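Section 2: Setting Up the Marker Station

Okay, with the table in place we get to the part I like best. These steps cover the marker station from my Gomport craft table guide, the one I wrote for people running drop-in drawing sessions. If you skipped Section 1, go back and do the table covering first, because all of this assumes a big flat surface with nothing on it you'd mind getting ink on.

What you need: your markers with their caps, a lightweight plastic cup to keep them in, a sheet of scrap paper and a damp cloth. I order the cups from Plasthorpe (item 664, if they haven't renumbered everything again), but any cup with a wide mouth will do.

1. Wipe the surface down and let it dry. Ten minutes is plenty unless your room is as damp as mine!

2. Lay the markers out flat with space between them. I used to dump the whole bundle in a heap and sort from there, and half of them went straight over the side. Spread them out across the middle of the table and you can see every color you've got.

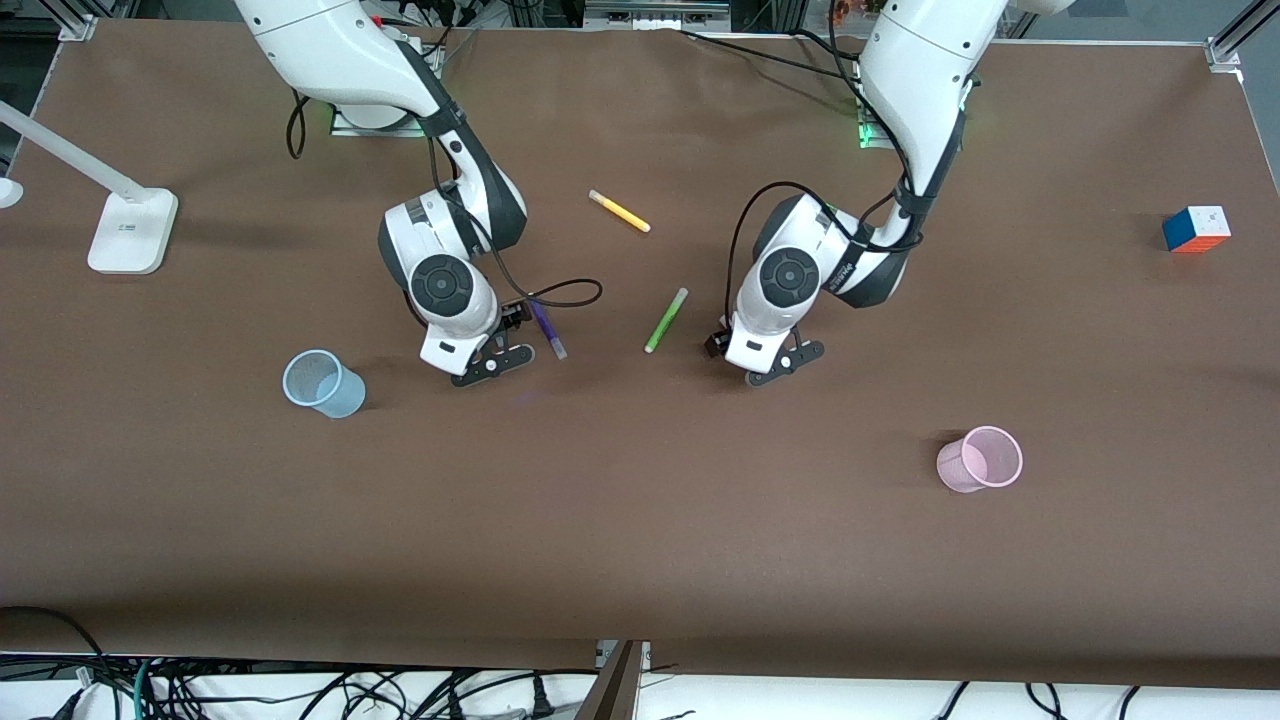 3. Check the caps. Push each one until you feel it click, and if it won't click, look inside for a bit of dried ink or paper fluff. A toothpick gets most of it out.

4. Test every marker on the scrap paper. Draw a line as long as your hand. If it goes scratchy before you get to the end, recap the marker and rest it tip down overnight, then try again the next day. I've brought back quite a few Ginting highlighters this way (yellow seems to recover best, don't ask me why).

Caution: Don't add water to a marker that's drying out. I did it once, and the ink crept back up into the cap and all over my sleeve.

5. Choose a spot for the cup. Mine goes to the right, within easy reach, but if your group is mostly left-handed you'll want to swap that over. Keep it at least 8 inches in from the side of the table so elbows don't find it.

6. Stand the cup up and put the markers in one at a time, caps up. Start with two, on opposite sides, so the weight stays even.

Note: Light plastic cups tip. They just do, especially when they're empty or when there's one long marker leaning on the rim. A coin or a flat pebble in the bottom helps a lot, and so does a blob of the Grastus putty from the parts list in Section 1.
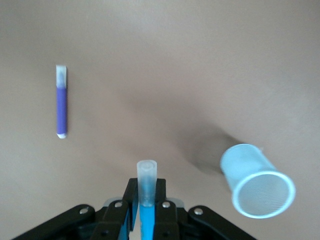
7. Give the cup a gentle nudge with one finger. If it rocks and settles, you're good. If it goes over, add a little more weight and try again.

8. Stop at 10 markers per cup. You can squeeze in more, but then people pull one out and three others come along with it, and you spend the session picking things up off the floor.

Caution: Keep drinks in a different kind of cup, well away from this one. I've seen a marker go into somebody's lemonade.

At the end of a session, take the markers out and run through step 3 again before you store them. I keep mine lying flat in a shallow drawer, and the cup gets a rinse and goes upside down on the rack. Refills and replacement caps are in Section 3.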